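8/13/25

Rain again, the sideways sort, so the walk with Gisela got called off before I'd even found my other boot. I wasn't too cut up about it. I'd been promising myself a proper go at the lounge room since we got back from the coast, and with the house to myself until dinner there was no getting out of it.

First though, the phone. Shona rang at breakfast to say they're definitely coming, all of them, and could they stay three nights instead of two. Of course I said yes and then stood in the hallway wondering where on earth everyone is going to sleep. Rangi can have the sofa if he doesn't mind his feet hanging over the end, and the girls can go in with me. Shona says she'll bring the blow-up mattress but the last time she brought it we all heard it going down at two in the morning, hissing like a goose, so I might ask Elsie for a lend of her fold-out. She paid 400 dollars for the thing and I don't think a soul has slept on it.

Then I had a second cup of tea and read the whole of the Doolan catalogue, including the gutter guards. Then I ran out of excuses.

Started with the washing because it was the easiest. I can't hang anything out in this, so the towels have been going round and round in the dryer in small lots and coming out into whatever room I happen to be in. I fold in thirds, Mum's way. Shayne folds in half and half again and then they won't fit in the cupboard, and we have been having that conversation for most of our married life. He thinks I refold them after he's gone to work. I do!

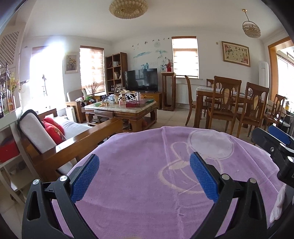
The coffee table is the real trouble in that room. Everything that comes through the front door lands on it and stays there - the shopping bags, the cups, whatever snacks Shayne has opened and not finished - and it has the shelf underneath as well, which I thought was such a clever idea in the shop and which has turned into a second place for bits and pieces to go and die. I love the pale top, it looks like marble and wipes down so nicely, but you have to be able to get at it to wipe it. The red tray is meant to be where the cups live. And the white cake stand, the fancy one, has been sitting out among it all since Elsie's birthday afternoon tea because I can't reach its spot in the high cupboard without the steps and the steps are in the shed. In the rain.

So I took the bottom shelf first, on my knees with a bin bag. Found the good scissors. Found the warranty for the Waris kettle, which I threw out in a temper in November when the kettle died, or so I'd been telling everyone. Found a letter from the council about the kerb and a bookmark of Gisela's she accused me of losing. Hair ties, dead batteries, one knitting needle, size unknown. I gave the shelf a wipe with vinegar and warm water and it came up lovely, then I put half of it straight back because I couldn't think where else it belonged. Shayne will say I've just moved it about. Well, half.

The soft toys are another matter. They've been in their heap next to the armchair since the girls were last here and I haven't had the heart to bag them up. The green one has to stay put for when they come, there'd be tears otherwise, mine included. I thought about getting one of those Trarnby baskets with the lid that Elsie has, only hers creaks every time anybody walks past it. Leave it for now.

Didn't touch the bookshelf. I looked at it. I took down one book to see if it was the one I'd promised Gisela and sat on the arm of the sofa and read forty pages, and that was the end of the afternoon.

Shayne got in just before six, soaked to the knees, and said "you've been busy" in a voice I'm still thinking about. We had the leftover lamb with peas. He's going to bring the steps in tomorrow if it clears.

To do: ring Elsie re fold-out. Pillowcases. Milk, bread, the crackers Rangi likes. Find out if the girls still eat eggs. Give Gisela back her bookmark and say sorry.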